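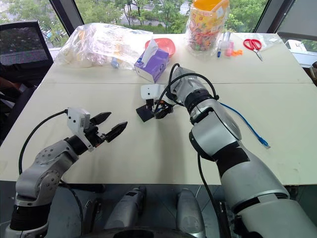

Two robot arms at a white tabletop.

Week 4 handout: reading a novel in translation

Welcome back, everyone! We're starting Cao, the family novel set in the port of Storthorpe, and I'd like you to take it slowly — 22 pages for the first meeting is plenty. Read them once for pleasure and then go back with a pencil in your hand. 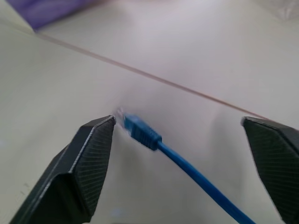
The grandmother tells most of the early chapters, and her sentences ramble (rather like mine, I'm afraid). Notice when she says "we" and when she slips into "I," especially in the August wedding chapter.
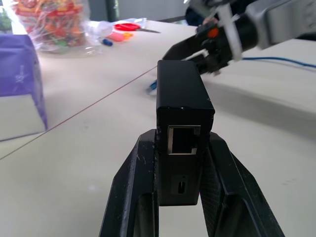 For your response, pick one paragraph and write on a single word the translator, Embla Moen, must have worried over. Don't fret if you can't read the original! Chapter 19 is a lovely place to look. 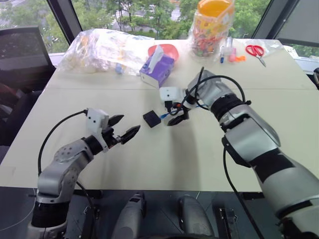 Ravindran Ramasamy wondered whether the grandmother is lying about the house in Stukness, and I'd love for us to begin there next time.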